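Prement navigation trial: frequently asked questions

Last updated May 2021

We get the same questions about the Prement results, mostly from people who have read the summary and want to know how much of it to believe. Fair enough. We ran the trial and we aren't sure we believe all of it ourselves.

What is Prement?

A method for getting an outdoor robot to a goal using camera pictures and no map. It was trained on recorded drives, and at each step it guesses which of several short paths ahead will bring it closer to a goal photo. Kadel is the wheeled robot we tested it on. Plolta is the older planner we compared it with, which does use a map.

Did it beat the map-based planner?

On the headline number, yes. We don't think the headline number is a good one. Prement reached more goals than Plolta on the short routes, where the goal was no more than 50 metres off. On longer routes the two were too close to call. If you see a slide saying "beats classical planning", ask which routes.

How many runs is that based on?

634 runs over 8 sites. That sounds like plenty until you notice that many of the runs share a starting point and a goal, so they are not separate tests in any useful sense. We would put more trust in fewer runs over more sites.

What counts as reaching the goal?

The robot stops by itself and the goal photo matches its current view above a set score. We now think this was too generous. A blank wall can match a different blank wall quite well. The people walking behind the robot also kept their own tally, and the two tallies disagree often enough that we report both.

Does it understand what it is looking at?

We'd ask you not to put it that way. It ranks paths. Sometimes the ranking looks sensible to a person watching, and it is tempting to fill in the rest.

Why are wide open areas hard for it?

Most of the training drives were on paths with a clear edge on either side. Take the edges away and the scores for the different paths bunch up, so the robot picks one nearly at random, picks another a moment later, and wobbles. Our average results hide this. Open paving was a small share of the test routes and most of the failures we can't explain come from there.

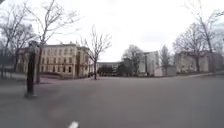
Robot's view over open asphalt, with bare trees and pale buildings beyond.

A view like this gives the method very little to work with up close. The buildings and trees are well back, the detail on them is soft, and the lens bends whatever sits near the sides. Plolta doesn't care, as long as its map is right.

Would more training data fix it?

Maybe. We added 2000 extra clips and saw a small gain on footpaths and no change we could measure on open ground. Most of those clips were footpaths too, so this doesn't settle much.

Was it tested in snow or at night?

No. Please don't quote us as saying it works in either.

What about the Matoušek score in the results table?

It's our in-house measure of how directly the robot travelled, named after the test route where we first used it. It rewards straight lines, and that favours Prement on short runs. We left it in for anyone comparing with our earlier tables. We wouldn't base a decision on it.

Can I get the code and the logs?

The logs, yes, including the failed runs. The code will follow once the stopping rule has been rewritten. We plan to repeat the open-ground routes in November with the stricter rule, and the table will be replaced whichever way the numbers go.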